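Setting Up the Arnside Cell: Project Report
Eliseo Ponce
Jul 7, 2023
4 min read
Print this page | E-mail this page

The assignment was to get the Arnside cell into a state where another student could start it without phoning me. Arnside is our name for the simulated cell we run in Drusik. It has one arm on a pedestal, a table, a rack and a green tray for cylinders, and a stack of rollers and a blue block that the gripper has to approach without hitting anything. I inherited it in March along with a text file called "readme_old_final," which was neither.

Home position

The first job was the home position. The old one had been typed in by hand and put the forearm through the tabletop. Drusik allows this if collision checking is off, and it was off. I turned it back on and the arm refused to move at all for an afternoon, which I consider the most sensible thing it did all semester. The new home position clears the table and both cylinder holders, and it is saved in the cell file instead of in somebody's head.

Tool offset

The gripper offset was wrong by the length of the fingers. Whoever swapped the gripper model had kept the offset from the old one, so every approach stopped too high and the previous group had "fixed" it by lowering each taught point one at a time. I put the offset right and then had to raise every point again. If you only read one paragraph of this report, check the offset before you touch a single point.

Camera alignment

There are two views we use for setup. The room view tells you whether the arm is doing something stupid on a large scale. The wrist view covers the small scale. It is round, it has black corners, and it takes a while to learn which way is up. I line up the blue block between the fingers there before closing anything, and I no longer trust the room view for the last part of an approach.

Soak test

I ran 3000 approach-and-retract cycles overnight with the gripper left open. The run stopped at cycle 688 with a joint limit warning. The cause was a wrist angle that crept a little on each retract because the move was written as relative. I made it absolute and restarted, and the second run finished. I was asleep for the success and awake for the failure.

What is left

Shadows in the wrist view still confuse the edge finder. Palacios, the section that takes over the cell next, will get the cell file, the corrected points and a new readme. It is called "readme."
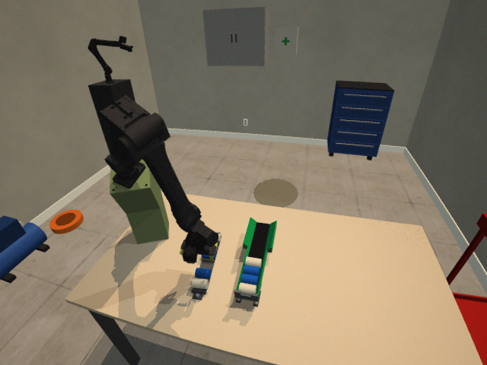
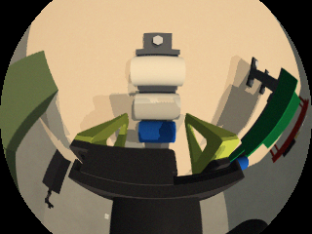

Figure 1. The Arnside cell in simulation. First, the room view with the gripper down at the rack; second, the round view with the fingers open on either side of the blue block.

Contact | Copyright Eliseo Ponce | Back to top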